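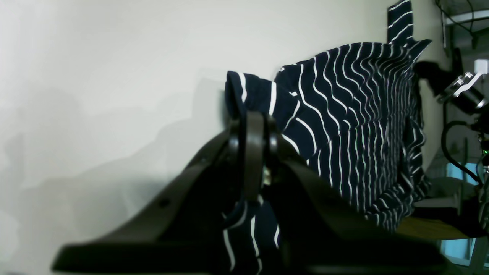
Hollis Wojcik
June 20, 2023

I moved to Willthorpe in January with one suitcase, and I want to write down what I learned about washing clothes in a shared building. Maybe it helps another newcomer. 1/8

First, the machines in my building take only coins. The change machine at the entrance takes only small bills. I went up and down the stairs many times before I understood this. 2/8

A wash is 5 quarters. The dryer is more, so I dry most things on a rack by the window. In my country everybody does this. My neighbors find it a little strange, but they are polite. 3/8

Second, the words on the labels. "Tumble dry low" I had to look up. "Wash with like colors" I read three times. Like is here not a verb! It means similar colors. 4/8

I wash everything dark together in cold water, also the striped things if the stripes are thin. So far the white has stayed white. Red I still wash alone. 5/8

Third, the waiting. If you come back late, somebody will take your wet clothes out and put them on top of the machine. I was quite offended the first time. Now I set an alarm for 2 minutes before the end, and I have done the same to other people's clothes. 6/8

Fourth, folding. I fold directly when the things are dry, or they stay on the chair until the next week. T-shirts in thirds, pants in half, socks I do not fold. My mother would not agree about the socks. 7/8

If you know a good place in Willthorpe to wash a winter blanket, please write me. Mine does not fit in the machine, I have tried it from both sides. 8/8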